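**Flat folding** is a method of reducing a garment to a compact, roughly rectangular shape for stacking, storage or packing. It is used for trousers, shorts, shirts and most knitwear. Structured jackets and pleated skirts are normally hung.

## Procedure

The garment is laid on a level surface larger than its full outline and smoothed from the center outward. Trousers and shorts are halved lengthwise, one leg over the other, then folded across one or more times. Drawstrings and tabs may be tucked inside or left at the edge. The Gotance fold, described by Dalva Toledo in a household manual printed at Skurnport, places the waistband on the outside of the stack so that sizes can be read without unfolding.

Soft fabrics hold wrinkles even when lying flat, and the layers of a folded dark garment may differ slightly in tone.
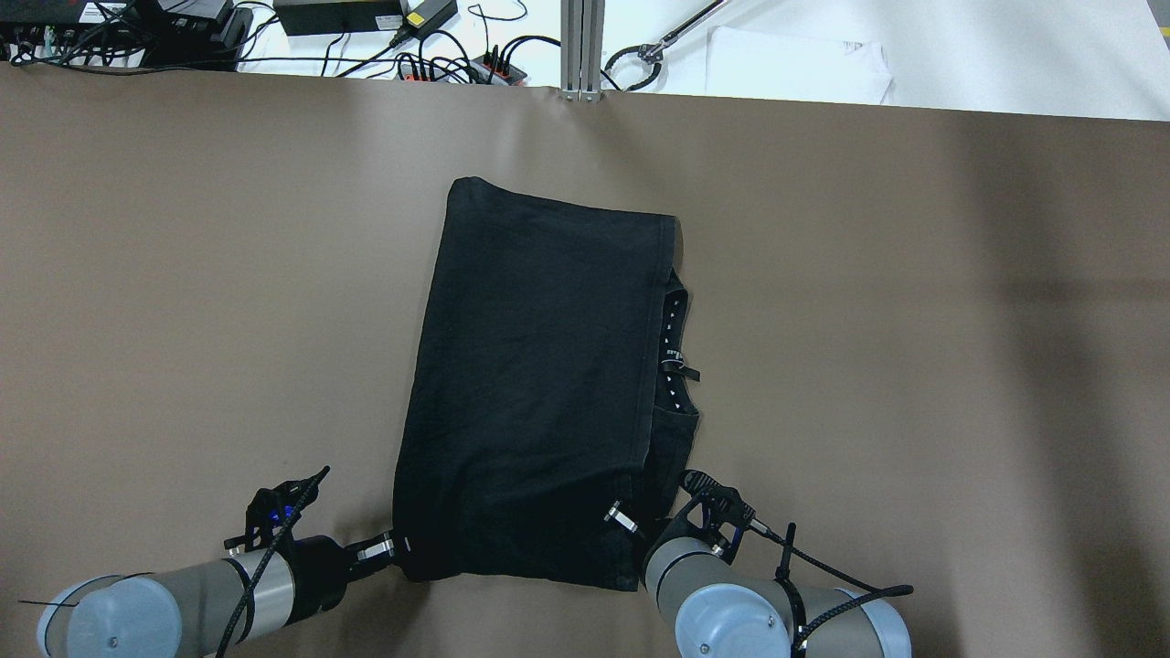 ## Surfaces

Tables are preferred to beds, which yield under the hands and let the fold lines drift. A surface in a contrasting color makes the edges of the garment easier to align. Commercial laundries in Vultanmont used tables up to 100 inches long, shared between two folders.

## Variants

* *Third fold*: the length is divided in three; common for long trousers.
* *Shirazi roll*: a halved garment is rolled from the hem to the waistband.

## See also

* Ironing
* Garment storage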